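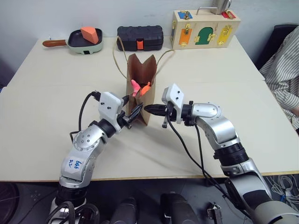
Grocery bags: paper, plastic, or your own pile of totes?
Started by zedport_mel, October 16, 2019

zedport_mel wrote:
The Zedport council votes in December on a 10 cent charge for plastic. I have a drawer with more than 200 plastic bags in it and I'd like to know if I'm rich.

gravyboat901 wrote:
Paper for me. It stands up on its own, it holds the recycling afterward, and my kids cut it up for book covers. The handles are a lie though.

Eero Ojala wrote:
Paper is fine until you buy milk. I walk six blocks from the Agbeko store and I have lost two jars of pickles and a good deal of dignity. Get totes.

gravyboat901 wrote:
Then double bag it, Eero. People managed for decades.

Eero Ojala wrote:
Double bagging is just using plastic's budget on trees. My canvas one is nine years old.

tinroof wrote:
And how many canvas ones do you have at home? I counted mine once and stopped at 31. Every dentist in town gives them out. You have to use the things for years before they beat plastic, and mine live in the trunk while I stand at the register.

Eero Ojala wrote:
Four. I say no to the dentist.

zedport_mel wrote:
Nobody says no to the dentist.

pam_in_produce wrote:
Cashier here. Bring whatever you want, but wash it. I have met totes with a smell. Also, cans go on the bottom -- eggs do not, no matter how sure you are.

tinroof wrote:
So what happens to Mel's drawer?

zedport_mel wrote:
Cat litter. It'll be gone by spring.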